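Plosham Tabletop Items

README and data card

Summary

Plosham Tabletop Items is a set of labeled records of things left on shared worktables: cups, bottles, packaging, cables, offcuts of foam, and the small items that collect between them. It contains 3,158 item records from 92 table sessions, sorted into 18 labels. Each record gives the item label, its condition, its pose on the table, and the clearing action recommended for it under the house rules at Plosham.

The set was built to support work on sorting and clearing. It answers questions such as which items are usually trash, which need to be checked by a person before they move, and which stay where they are. It does not cover shelves, floors, sinks or drawers.

Maintainer: Mbali Mthembu
Label guide and review: Marion Urquhart
Current release: August

Contents

records.csv – one row per item
sessions.csv – one row per table session
labels.txt – the label list, one per line
guide.txt – label guide, same text as the sections below with more edge cases
images/ – session images, file names match the session_id column
changes.txt – change log

Fields in records.csv

item_id: unique within the release. Not stable between releases.
session_id: joins to sessions.csv.
label: one of the labels in labels.txt.
condition: intact, crumpled, torn, opened, unknown.
pose: upright, on_side, flat, coiled, leaning, stacked, held, unknown.
contents: empty, not_empty, unknown. Used for cups, bottles, cans, bags and packages. Blank for everything else.
touching: item_id values of anything in contact with the item, separated by semicolons.
action: discard, recycle, return, ask, leave.
note: free text, may be blank.

Fields in sessions.csv

session_id: see above.
site: Plosham, Lindsay or Flostthorpe.
surface: color of the tabletop in plain words. Material is not recorded.
time_of_day: morning, afternoon, evening.
cleared: yes, partly, no. Taken from the session sheet, not from the images.

Labels

cup_paper
cup_rigid
bottle_plastic
bottle_other
can
package_clear
package_opaque
bag
wrapper
cable
connector_loose
foam
ruler_strip
disc_flat
tag
paper_sheet
utensil
other

Label notes

cup_paper and cup_rigid are separated by wall type only. A paper cup with a plastic lid is still cup_paper, and the lid goes in the note. A crushed cup keeps its label as long as the mouth or the base can be recognized. Past that point it is other, with condition set to crumpled.

bottle_plastic includes bottles with and without caps. A cap found away from its bottle is other. Record what is on the wrap only if the print can be read in full. Partial words are not transcribed.

package_clear applies to anything where the contents can be seen through the wall, including clear packages with a colored backing sheet. If an item sits inside or on top of a clear package and the two cases cannot be told apart, label both, list each in the touching field of the other, and write "in or on" in the note. This was the most common source of disagreement in review.

cable includes its attached connectors. A coiled cable is one record however many loops it has. Use connector_loose only when the connector is not attached to any cable.

foam covers pieces of any color. A tag attached to a foam piece gets its own record under tag, with the foam piece listed in touching.

ruler_strip covers rulers and any straight clear or opaque strip of similar shape. The two were separate labels in the first draft. They were merged after Marion Urquhart's review, which found that clear rulers on pale tabletops could not be told from plain strips often enough to justify the split. If in doubt whether it is an object at all, use ruler_strip and set condition to unknown.

Sample session

The sample session is included in the release for checking that a local install reads the files correctly. It is a mixed table on a white surface, with several labels close together and one case that falls under the "in or on" rule.
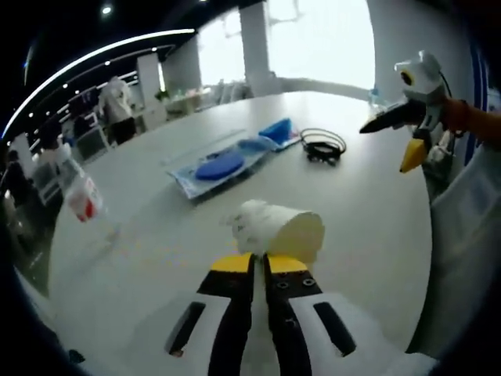 Figure 1. Sample session. White paper cup on its side with a crumpled base (cup_paper, held); clear plastic package with a light blue backing (package_clear); coiled black cable (cable).

Three points on how the sample should be read:

The cup is recorded as held. Held takes priority over on_side whenever an item is gripped, and the orientation is moved to the note. The condition is crumpled, from the base. Contents are set to unknown in line with the rule for cups under "Contents rule" below, as an open mouth facing sideways does not show the inside to the base.

The flat royal-blue disc and the package are an "in or on" pair. The bright blue foam piece at the upper right end of the package is its own record, and so is the small white-and-red tag at its corner.

The straight line across the table just above the package is recorded as ruler_strip with condition unknown.

Contents rule

Contents are set to empty or not_empty only when the inside can be seen. A cup or bottle is never marked empty on the grounds that it is lying down, or that it looks light, or that it is crushed. Labelers found this rule slow at first and it was kept anyway. Wrong empty values are the one error in this set that ends with liquid on a table.

For clear bottles, a visible fill line is enough for not_empty. The lack of a fill line is not enough for empty where a wrap covers the middle of the bottle.

Action rule

The action field follows the Plosham house rules, which Lindsay and Flostthorpe adopted for the sessions in this set. In short:

discard: crumpled or torn paper cups, wrappers, torn bags
recycle: plastic bottles and cans with contents set to empty, flat paper with no handwriting
return: rulers, utensils, intact rigid cups
ask: any package, opened or not; any foam piece; any loose disc; any bottle or cup with contents unknown or not_empty
leave: cables

Where two rules apply to one item, ask wins. The paper cup in the sample is therefore ask, even though its condition alone would make it discard. Cables are left in place at all sites. A coiled cable on a worktable is usually waiting for somebody, and a tidy coil in a bin is hard to trace.

Foam was under discard until the people at Flostthorpe pointed out that their packing inserts were reused. It is now ask at every site.

Labeling

Each session was labeled independently by 3 people working from the same guide. Where all labelers agreed, the record was accepted as it stood. Where they differed, Marion Urquhart decided and the reason was written to the note field. Notes starting with "MU:" come from this step.

Agreement was high on cables, cans and bottles. It was lower on package_clear, bag and wrapper, which shade into each other once a package has been opened and flattened. The guide draws the line at shape: if it still holds a form it is a package, if it has handles or one open end it is a bag, and anything else is a wrapper.

The labeling tool was Rukex, with its default shortcuts. An export from Rukex can be read straight into records.csv after renaming the column "class" to "label" and dropping the empty last column.

Known issues

Transparent items are under-recorded. Clear strips, clear film and the bases of clear bottles on white surfaces are easy to miss – and a reflection below a bottle is easy to record as a second item. The review removed the duplicates it found. Some will remain.

Curved image edges affect pose. A bottle near the side of a table may look tilted when it is standing upright. Labelers were told to use upright unless the contact with the table showed otherwise. Do not use the pose field for measuring angles.

Sessions are uneven between sites. Plosham supplied most of them, and its white tabletops dominate the surface column. Results on dark or patterned surfaces should be checked separately.

The label other is too broad. It holds bottle caps, lids, crushed items and a good deal of tape. A split is planned and tape will be first out.

The time_of_day column is blank for several Lindsay sessions. The sheets were filled in on a Monday for the week before and the times could not be recovered.

Out of scope

No attempt was made to record ownership, price, age or brand. The set should not be used to draw conclusions about the people who use the tables. It also says nothing about hygiene. An item marked return may still need washing.

Changes in this release

Merged ruler and strip into ruler_strip.
Moved foam from discard to ask.
Added held to pose.
Added the "in or on" wording to the guide and reworked older notes to match.
Fixed touching values that pointed to deleted items.

Corrections

Send corrections to Mbali Mthembu with the session_id, the item_id and the value you think is right. Please quote the release month, as item_id values are reassigned each time. Corrections to the action field need to say which site's rule is meant.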